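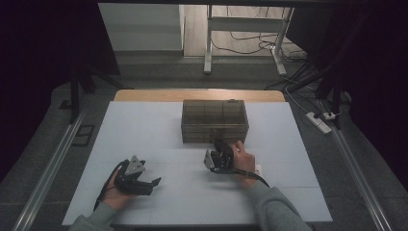 Our project was to build two handheld grippers for under 300 dollars and use them to collect demonstrations of small sorting tasks, at the Plokwood shared workshop. Team was me and Bo-ram Jin, supervisor Lotte Verstraete. We called the build Kistareck, mostly so the folders had a name. The two grippers are the same design, black body, silver metal plate with punched holes, cable out the back. The holes in the plate were a late change, we wanted to move parts around without reprinting everything. For the work surface we went with white board over the wooden table, the wood grain was confusing our tracking. The smoky-brown divided box is the target for the sorting task.

Build notes

Bodies were printed in the workshop, 9 versions before the handle stopped cracking at the trigger pivot. First ones were too thin there. Bo-ram redrew the pivot with a thicker wall and a metal pin and we had no more breaks. Printing one body took most of an afternoon so this ate nearly all of September.

Fingers come to a point at the tip. Tried a flat wide tip first, could not get into the box compartments with it. Pointed one gets in but slips on round parts. Heat shrink over the tip helped a bit. Not a real fix.

Cables are still the worst part. They pull on the wrist when you reach across, and twice one came out of the connector during a take and we lost the take. Strain relief clip is designed but not fitted yet.

Recording

Target was 80 good takes. A take = pick up a small part, put it in a compartment, back to start position. Left hand does the long parts, right hand the screws and washers. We had to learn to move slow, much slower then feels natural, or the opening width reading lags behind the video. Lotte spotted this from our plots, we had blamed the clock for a week.

The box lid stays shut between sessions, dust in the compartments showed up as parts in our detector. Also the smoky plastic is hard for it, walls look darker where they overlap. Clear box would be better. Didn't have one.

Results

Got the 80 takes. Cost came in under budget but only if you dont count the failed prints. Width reading is good in the middle of the range and bad near fully closed, so thin washers often read as nothing held.

Still to do

- fit strain relief clips
- new tip material, maybe silicone
- recalibrate width near closed
- label the spare fingers left / right, we mixed them up

Files and print settings are in the Kistareck folder on the workshop drive, ask Bo-ram for acess.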